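The registration desk at Namar closes its transfer book at six in the evening, and for most of the year nobody notices. In May it matters. Clubs in the second tier have until then to lodge the paperwork for any player joining on a short loan, and a form that arrives at four minutes past is treated in the same way as one that never arrives.

Grundum found this out on 2nd May. The club had agreed terms with Claeys for a left-sided defender, the medical had been passed and the wage split settled. What had not been settled was the release clause in the parent contract, which required the written consent of a third party, Skadoro, the agency holding the player's image rights. Consent was given by telephone. The league's rules call for a signature.

The loan fell through and Grundum played the last three matches with a midfielder at left back. They conceded from his side twice in the first of them.

## How a short loan is put together

A short loan rests on two documents. The first is the agreement between the clubs, which sets the length of the stay, the share of wages and any recall date. The second is the player's own consent, which must name the borrowing club and list the competitions he may appear in. Most delays come from the second. A player who has already turned out in a cup tie for his parent club can't play in the same cup elsewhere, and the form has to say so.

Wages are usually split by the week. Some clubs prefer a single fee, paid in advance, which is simpler to audit but leaves the borrower exposed if the player is injured in training. Insurance can cover this. The excess at this level is normally 1000 a claim, and smaller clubs tend to carry the risk themselves.
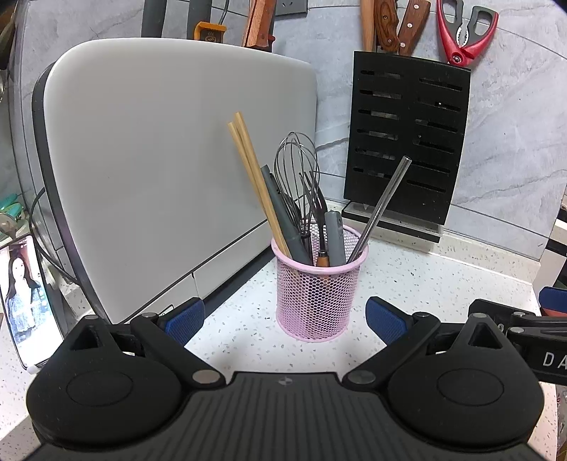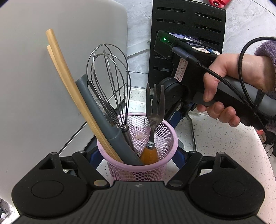
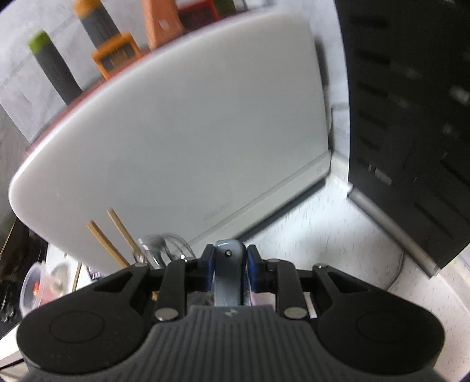
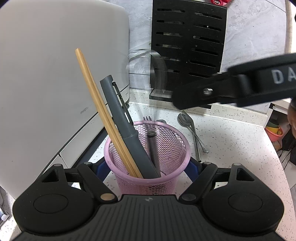 *Kitchen tools on a speckled worktop.*

## The recall question

Recall clauses cause more argument than wages. The parent club wants its player back at short notice if injuries mount up. The borrower wants to know who will be available on match day. The usual settlement is a recall window that opens only once the loan is half spent, with two days' notice in writing.

Claeys have used the clause more than most. Their squad is small — the wage limit sees to that — and a single suspension in the back line can bring a loan to an early end. Borrowing clubs know this and price it in, offering a lower share of wages where the recall terms are loose.

Goalkeepers are handled separately. An emergency loan for a goalkeeper may be made outside the normal dates, provided the club can show that no registered keeper is fit. A doctor's note is needed for each absent player, and the loan lapses as soon as one of them returns to training.

## What may change

The league has asked clubs for their views on a later closing time and on accepting electronic signatures from third parties. The second proposal has wide support. The first is less popular with the registration staff, who already check forms well into the night during the final week.

Grundum have backed both. They have also altered their own procedure: outside consents are now requested before the medical is booked, and the file isn't passed to Namar until every signature is in it. The defender stayed with Claeys and was an unused substitute on the final day.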